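Speaker notes: Folding for people who hate folding
Community hall talk, 4/9/26
Running time 40 minutes with questions

Slide 1. Welcome

Say hello, thank Dörte Baumgart for the invitation and for lending the long table from the Flodska shop. Wait for the people at the back to find chairs. Mention that tea is afterwards, and that there are T-shirts in the basket by the door for anyone who wants to have a go.

Start with my mother's airing cupboard. (Keep this short, I went on far too long last time.) She could fold a shirt in the air while talking on the telephone, and I never learned it from her, so I came to all this rather late and by way of a very full chest of drawers. Ask for a show of hands: who has a drawer at home that won't quite shut?

Slide 2. Getting it flat

Most of us go wrong before the first fold. We pull the shirt out of the pile, give it half a shake and start tucking in the sides while there is still a lump in the middle, and then we blame the folding. Lay it down first and take your time over it. Stroke outwards with the flat of your hand, from the middle towards the sides, and go back for the bit near the hem, which likes to ride up.

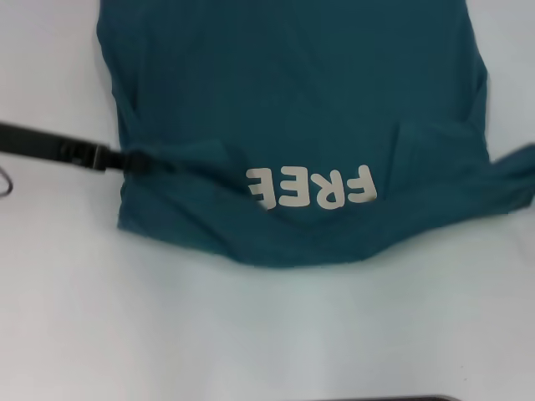 Slide 3: Teal T-shirt on a white table. Smooth at the top, still bunched by the lettering.

Let them look at this one for a moment. The fabric further up is nearly there, only a few soft creases, and then you come down to the word FREE and find a fold has run over the last E. Ask what they would do next. Somebody will say "iron it", and they're allowed to laugh, but what I'd like to hear is "open out that fold". Lift the cloth, let it drop, smooth again. Point out the letters too: print is a lovely guide, because when the word bends you know the cloth underneath is rumpled.

Slide 4. The fold itself

Demonstrate at the table, slowly, 2 times. Sides in to the middle, sleeves back on themselves, then up from the hem in thirds. Njål Hägglund prefers to roll his and will no doubt tell everyone so at the tea urn, and I must say his suitcase is a beautiful thing. Either is fine!

If anyone asks about folding boards, I have tried the Pundetti one and it's perfectly good, but a big magazine does the same job.

Slide 5. Your turn

Hand out the shirts, two people to each. Walk round. Don't correct the children unless they ask.

Leave the last five minutes for questions, and remember to collect the shirts back into the basket before the tea comes out.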